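I have been meaning to get to the Wumora open afternoon for two years and this December I finally managed it! They're in the old Nakpan building, up a flight of stairs that smells of floor polish, and by the time I'd found the right door the first demonstration had already started and all the good stools were gone.

The talk was by one of the Visetti engineers and it was mostly about grippers, which suited me fine. I could listen to people talk about fingers all day. They'd spent months on picking up soft things, because soft things squash and sag and never sit the same way from one go to the next. Their pair of jaws closes until it feels a bit of push back and then stops, and the software (it's called Fluvley, I wrote it on my hand) works out the rest from a little camera down by the wrist. Someone asked how many practice goes it needs for a new object and the answer was up to 500, fewer if it has met something similar.

After that we could crowd round and watch. The arm is much quieter than I'd imagined, more of a hum than a whirr, and it has a funny way of pausing just before it commits. I was grinning like a child. The toy food was the best bit for me, bananas and a strawberry and a plush Heinz ketchup bottle held between the two black fingers.
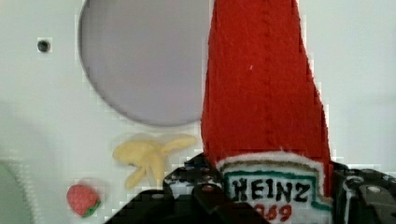
Why use soft toys to practise gripping? They're cheap, they survive being dropped, and they change shape when you squeeze them, so the robot has to cope with a bit of give.

I stayed until they switched the lights off at the far end. Tea was 70p and came with a biscuit. They're hoping to run another one in spring and I'll be going, earlier this time, for a stool.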